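Section 7: Setting Up a Season in Taler

By now you have a league, a name for it, and at least one member complaining about the name. Section 7 covers the fixture list, the tipping deadlines and the scoring rules. Do it before the first round. You can do it afterward, but you will be doing it with an audience.

Before you start

Have the draw in front of you. Taler comes with the Lurnham Rugby League draw built in, and anything else has to be imported or typed. You also need the organizer password, the one you wrote down in Section 2 on a piece of paper you can certainly still find.

7.1 Create the season

1. Log in and open League > Seasons.
2. Press New Season. If the button is gray, you are logged in as a tipster. Log out and try again with the other password.
3. Type a season name of up to 100 characters. "2022" is fine.
4. Pick the competition from the list. The Nwosu Cup appears under K, for Knockouts, and we have stopped arguing with the programmers over it.
5. Press Save. Wait for the green bar.

Note: Pressing Save twice makes two seasons. Both will look right. Delete the one with no members in it.

7.2 Load the fixtures

1. Open the season and press Fixtures.
2. Choose Built-in Draw or Import File.
3. If you are importing, the file needs a home team, an away team, a round number and a kickoff time, in that order.
4. Check the first round against the published draw, game by game.
5. Check the last round too. Byes tend to pile up there.
6. Press Lock Draw.

Caution: Team names in an imported file must match the team list exactly. Taler will treat "Vutik Rovers" and "Vutik Rovers " (with a space on the end) as rival clubs, and will happily schedule one against the other.

Note: Locking the draw doesn't stop you moving a postponed game. It stops you deleting Round 3 with your elbow.

7.3 Set the deadline

There are two kinds.

Rolling: each game closes at its own kickoff. People can tip Sunday's game after watching the rest of the round, and they will say it made no difference.

Fixed: every game closes at the first kickoff of the round. It's stricter, and it produces more phone calls.

1. Press Deadlines and choose Rolling or Fixed.
2. Set the reminder email. The default is two hours before closing.
3. Choose what a missed tip is worth. Most leagues give the away team.
4. Save.

Caution: Changing the deadline type in mid-season rescores every round already played. Leaders have been known to become former leaders over lunch. Export the ladder first (Section 9).

7.4 Scoring

1. Open Scoring.
2. Enter the points for a correct tip. One is traditional.
3. Enter the points for a draw. Giving everybody the point is the generous setting and zero is the other one.
4. Turn the margin on or off. With the margin on, each tipster also guesses the winning margin in one game per round, and the running total of errors separates people who are tied.
5. If you want a bonus for a perfect round, enter it here. Keep it small. A bonus of seven will decide your season by Easter.
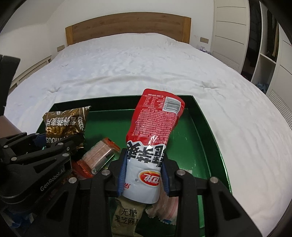 Ekaette Akpan wrote in to say that her league ran the margin on the last game of the round for a whole season and found that the leaders simply copied each other, so now they put it on the first game and hide the tips until kickoff. She would also like draws abolished, but that is beyond the reach of the Scoring menu.

Her setting is under Margin Game > First, with Hide Tips switched on. It works with either deadline type.

7.5 Invite the tipsters

1. Press Members > Invite.
2. Paste the addresses, one to a line.
3. Press Send. Each person gets a link and a tipster number.
4. Anyone who played last season keeps the old number. Obinna Olaniyan has been 3148 since the beta and will not hear of changing.

Note: Invitations sent before February go out with the preseason trial games showing. Trials can be tipped and do not score. Say this to your members in writing.

7.6 If something looks wrong

The ladder is empty: no round has been scored yet. Press Score Round.

Everyone has the same total: missed tips are set to the away team and nobody has tipped.

A tipster appears twice: two addresses, one person. Use Merge, and keep the entry with the lower total if you enjoy correspondence.

The season has vanished: look under Archived before you call us.

Section last revised 28/11/2021. Finals rounds and tiebreakers are in Section 8.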